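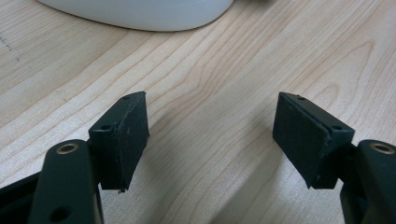
Istmont Household Machines Circle
Minutes of the meeting held September 25, 2018

Chair: Remzi Toprak
Minutes: Nurhan Yüksel
Apologies: the usual

1. Minutes of the April meeting
Accepted, after Remzi asked that "the folding demonstration was a disaster" be changed to "the folding demonstration was short". Changed.

2. Can it do the kitchen yet?
Remzi spoke to his paper on small chores. His view is that a machine will clear a table after afternoon tea within 3 years. The minute-taker reminded him that he said the same thing when the circle was founded, and was asked not to minute that.

Discussion kept returning to grip. Two fingers with soft pads will close on most things you'd find on a table, and the trouble starts with what the things are made of. A mug puts up with a clumsy squeeze. A paper cup doesn't. The member from Vurken said their arm passes its cup test 85 times in a hundred, and was asked what happens the other times. He said there is a mop.

3. Work by hand, with grippers
The circle agreed again that the fairest way to learn what a chore asks of a machine is to do it yourself with a gripper in each fist and no fingers to fall back on. Members who consider themselves good at housework should try it before the next meeting and report their feelings.

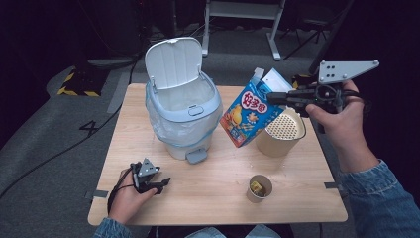 Snack boxes took up the next stretch. Nurhan held that tipping a box is the easy half and knowing when to stop is the rest of it. A person goes by the rattle and the weight. A camera mostly gets a good view of cardboard. Remzi thought a scale under the container would settle it, and wondered why kitchens don't come with one. Several members said theirs did.

Pedal bins were raised. An arm bolted to a bench has no foot, so either the lid is left up or somebody stands by to open it, at which point that person may as well throw out the rubbish. No resolution.

4. Quote from Elex
Elex has offered a second-hand arm for 2,000 dollars, delivery extra, wrist extra. The meeting felt a wrist should be included. Nurhan to write back, politely.

5. Shop floor
Kahraman has been trialling a shelf-stacking machine on the late shift. It put up 26 cartons before it met one that had been dented and stopped to think about it. The night staff finished the aisle. Kahraman is calling the trial encouraging and so, on balance, are the night staff, who liked the company.

6. Answer to the standing question
Can machines do the chores yet? Moved that the answer stay at "some of them, with someone watching". Carried. Remzi wished his dissent recorded.

7. Other business
Whoever has the long extension lead, please bring it back. Remzi to circulate his paper again with the dates taken out.

Next meeting to be advised.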